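About Clodmont Walks

Hello, and thanks for wandering over to this page! We're Clodmont Walks, a small walking company (small on purpose, more about that further down) and we take people up hills, along rivers, over the odd rocky pass and, when the weather turns on us, into whichever village has the best soup.

If you came looking for the trip calendar, it's on its own page. If you came to find out who you'd be spending a week with, pull up a chair. 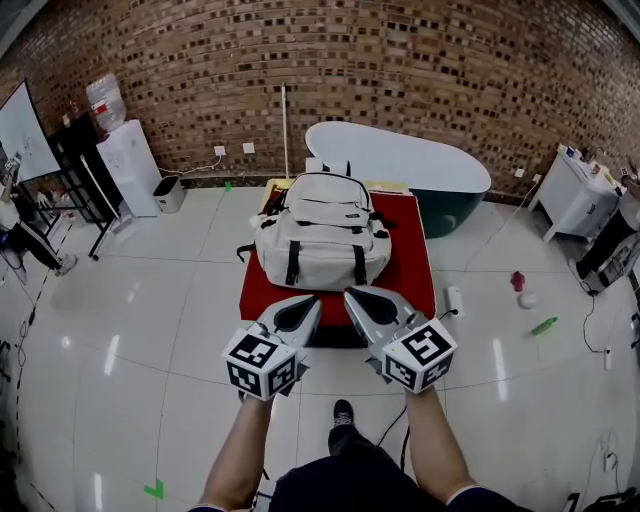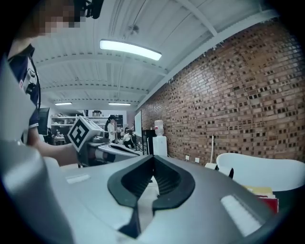

Two from the same day. The gray backpack on the red tablecloth is in the first one.

How we got started

Clodmont began with Tadeo Ulloa, a paper map and a bus that didn't come. Tadeo had been teaching geography for a good many years and spent every vacation walking, usually with whichever friends he could talk into it. One March he and six of them were stranded in a hamlet at the end of a valley, with no bus until the next morning, and instead of sitting on their bags they walked over the ridge to the next town. It took all day. They got lost at a sheep pen, they ate the last of the almonds at the top, and they came down through the orchards with the church bells going, every one of them completely happy. On the train home somebody said, "You should do this for a living," and poor Tadeo took it seriously.

The first season had four trips on it. Two of them filled. The one along the Bonerine gorge is still in the program today, with the same lunch stop at the old mill and very nearly the same sandwiches, and we have guests who have done it three times and still argue over which side of the river is prettier. (It's the left bank, going up. We will not be taking letters.)

Jinlong Cheng joined us after coming along as a guest. He signed up for the Drustico traverse, fixed two pairs of boots and the minibus door along the way, and by the last dinner was already rewriting our packing list on the back of a menu. These days he plans every new route, walks each one at least twice before we put it on sale, and keeps the notebooks that the rest of us rely on — where the spring dries up in summer, which farm dog is all noise, which café says it opens at seven and means eight.

What a trip with us is like

We walk at a talking pace. That's the simplest way I can put it. Some of our days are long, and a few are steep enough that the talking stops for a while, but we aren't trying to beat anybody to the top and we stop for flowers, views, blisters and cheese.

The longest of our regular climbs is the Sandhu stairs, which gain 740 meters from the river to the chapel, and I won't pretend your knees won't notice. We start it early, we take it in stages, and there's an easier way around by the forest road for anyone who'd like it. Nobody gets teased for taking the forest road. The bench at the far end of it has the better view anyhow, and you'll have it to yourself until the others come puffing up.

Groups are never bigger than ten. We tried fourteen once and spent the whole week waiting at gates. With ten you can all fit at one long table in the evening, and everyone has learned everyone's name by the second breakfast, and the guesthouses we like best (most are family places with a handful of rooms) can take us without turning the grandparents out of their beds.

Your main bag goes ahead by van, so all you carry is what you need for the day: water, a rain jacket, a warm layer, lunch, and whatever small luxury you can't live without. We've seen watercolors, a ukulele and an entire fruitcake. The fruitcake was very popular.

When it rains

It will, at some point! We'd love to promise you blue skies all week, but we go to green places and they got green somehow. Every route has a second version for bad weather, and Jinlong will change the plan over breakfast if he doesn't like the look of the ridge. Please don't be disappointed when he does. Some of our fondest days have been the rearranged ones, like the afternoon on the Drustico trip when fog sent us down to the coast and we ended up in a fishing town none of us had heard of, eating fried squid with our wet socks lined up along the radiator.

Where to find us

Our office is upstairs from the bakery, so if you drop by to talk over a trip you'll probably leave with a bag of something. We're there most mornings, and whoever isn't out on a trail will be happy to spread the maps out for you. If you'd sooner write, do, and tell us a bit about the walking you like and the walking you don't. Tadeo answers nearly all the mail himself and his replies do run on, so make yourself a coffee first.

Page last updated July 15, 2019

178 shares
2 comments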